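**Can I bake a sheet cake recipe in two smaller square pans?**

My recipe is for one big sheet pan at 180 °C for 40 minutes. All I have is two small square pans, both fairly shallow. Same oven temperature? The oven is a Karham, no fan.

**Answer 1**

Should be fine. I do it all the time.

**Answer 2**

Keep the temperature and cut the time. Start checking six minutes before you think it's ready, then every five minutes. Fill each pan a little over halfway — shallow ones spill fast. Put both on the middle rack if they fit. If not, swap them once the tops have set.

My Castus pans are dark and brown the edges early, so I line them with parchment.

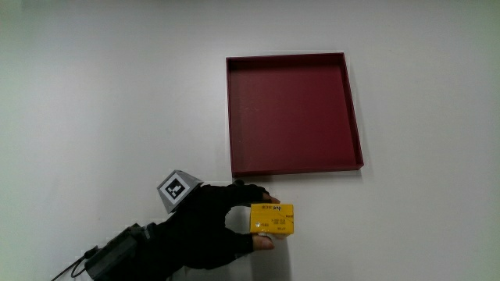
Can the second pan of batter wait if only one fits in the oven?

Baking powder batter can sit in the fridge for a short while. With baking soda, bake it right away.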